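Omico Botanical Wallpaper, white/gray/orange: my review after a month on the wall
5 Aug 2018

So I finally did it, I papered the little room off our hallway! I'd been going back and forth on the Omico botanical for ages (I had the sample taped up next to the light switch so long that the tape left a mark) and in July I just ordered the rolls and got on with it.

First, the pattern, because it's the whole reason I bought it. It's thin gray line drawings of leafy sprigs and branches on white, with pale orange dots here and there that could be fruit or could be flowers, I go back and forth. On the website the orange looked much louder. In my room it's soft, more like a melon color, and I'm so glad. If you want a big punch of color you might be let down, but I wanted something I could look at before coffee.

Hanging it was fine, mostly. It's paste-the-wall, which I'd never tried, and I'm a convert. You roll the paste on, hang the strip, smooth it down, and you can still slide it for a bit if you're off. I used the Jestwood smoothing brush and a cheap knife with a LOT of fresh blades. Don't skimp on the blades. I tried to get one more cut out of a tired one over the baseboard and tore a nice little notch I now have to hide behind a basket.
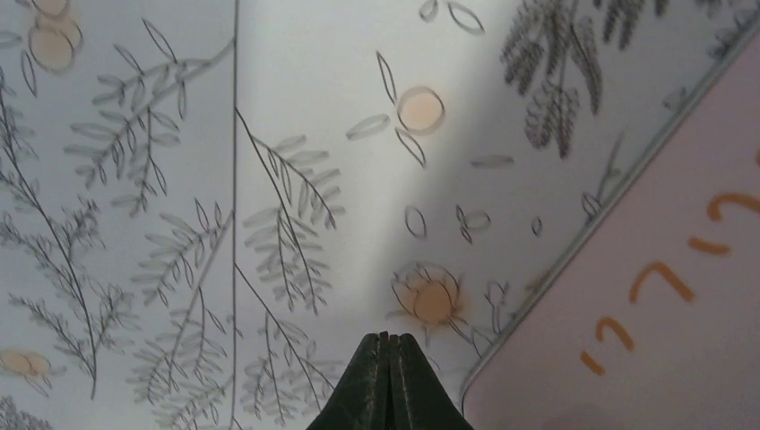 The seams are my one real gripe. One of mine shows as a thin dark line, top to bottom, and once you've noticed it you'll notice it every single time you walk in. My sister says she can't see it (she's being nice). I think I let the edge dry out before I got the next strip up against it, so work faster than I did, or keep a damp sponge handy. The Grirkby paper in our bedroom was a bit thicker and much more forgiving that way, though it cost me more and the pattern is nowhere near as pretty.

What I didn't expect is how well it gets along with pink. I have a pale pink panel with orange brush strokes painted on it, and the orange in the strokes picks up the dots in the paper like I'd planned it. I hadn't! I was all set to move it to another room.

Cleaning: a barely damp cloth takes off fingerprints. I wouldn't scrub it.

Delivery took longer than promised, and one roll came with a crushed end, but Omico sent a new one without any fuss. I'd order two extra rolls if your walls are as crooked as mine. Four stars from me, and I'm already eyeing the Pomare stripe for the stairs.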